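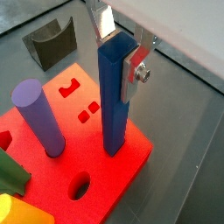
Zundside wrote that the first thing to settle is who gets a vote, and only then who gets a job, and the whole thread took off from there!

Family business: how do we bring in the next generation without a fight?

My parents started our shop with 2 employees and now we have 12, four of them cousins. Everybody wants a say and we have no written rules at all. I'd love to set up some kind of family council before we hand over shares in February. Has anyone done this? How formal does it need to be?

Posted August 17, 2022

Zundside
Love this topic! As I said, votes first. In our family you can own shares without working in the company, and you can work here without owning any. We wrote that down on one page and everyone signed it. After that, talking about jobs got so much easier – people stopped treating a paycheck like a birthright. Do get a lawyer to look at the share part, though. Ours caught a clause that would have let an ex-spouse keep a stake.

Bodari
just have a meeting and put one person in charge. worked for us

Chevalier
I'd go a bit further than Bodari! We meet four times a year, with an agenda sent out ahead, and the chair rotates. Each cousin who wants to join has to work somewhere else first for two years. I grumbled when it was my turn and I'm so glad I did it, I came back knowing how payroll is supposed to run. We also set a limit: anyone can approve spending up to $500, anything bigger goes to the managers. Start small, and have fun with it – our council dinners are the best part of the year.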